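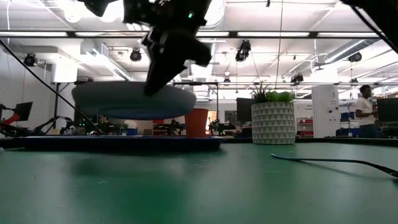 Grip loss fault (soft object handling)

A grip loss fault is a failure in which a robotic gripper releases, or fails to keep hold of, an object that the control system still records as held. The fault is best known from work with cushions, pads and other soft goods, where the size of the object changes under pressure and the position of the fingers is a poor guide to whether anything is between them. It is classed as a handling fault, and becomes a safety matter when people work within reach of the arm or of the falling object.

Background

Parallel and angular grippers were first used mainly with rigid parts. With a rigid part, the fingers stop at a known opening, and the controller reads that opening as proof of a grip. A soft object has no single opening. It may be squeezed nearly flat before the force limit is reached, or it may be held only by a fold of its cover. In both cases the controller can report a good grip. Round, flat objects add a further difficulty, as a small error in approach places the fingers on the curved rim and the object turns when the arm speeds up.

The Mostau incident

The fault drew wider attention after an incident at the Mostau laboratory in June, during trials of the Kabbaj handling cell. The cell was moving seat cushions from a table to a tray. On a Friday afternoon the arm lifted a cushion by its edge, lost it at the top of the travel, and continued to the tray with the fingers closed on nothing. The held-object signal remained on for 4 seconds. During that time an operator, believing the cycle had stopped, reached in to pick up the cushion and was struck on the forearm. The injury was minor and the operator returned to work the same day.

The cell had been running at 80 percent of its rated speed. Under the laboratory's own rules, any work with a person inside the marked area was limited to 15 percent, but the change of mode had to be made by hand and had not been made.

Causes

The internal review, led by Engelbert Leitner, found two direct causes. The first was a filter in the gripper software, supplied by Sisari, that had been set to ignore short drops in finger force. The setting had been introduced to prevent false stops when cushions settled in the grip. The second was the status light on the gripper, which showed that the unit had power and was widely taken by staff to show that it held an object. The review also noted that earlier drops had been entered in the log as placement errors, so that their number was not known.

Essam Ghoneim, who prepared the separate report for the gripper's integrator, Lollska, agreed on the filter but gave more weight to the approach path. In his account the fingers met the cushion too far from its center, and a shorter filter time would have shown the loss sooner without preventing it. The two reports have not been reconciled.

Prevention

Measures adopted after the incident include:

A second check of grip by weight, taken at the wrist after the lift
A stop, with the arm held in place, whenever force and weight disagree
Automatic speed reduction when the marked area is entered
A separate entry in the log for dropped objects

The weight check is less reliable with very light goods – a thin pad may weigh less than the sensor's normal drift – and in such cases a camera check of the fingers is used. Higher grip force is generally not recommended as a remedy, as it can damage covers and stitching and may push a domed object out of the fingers.

See also

Handling cell
Force limiting
Protective stop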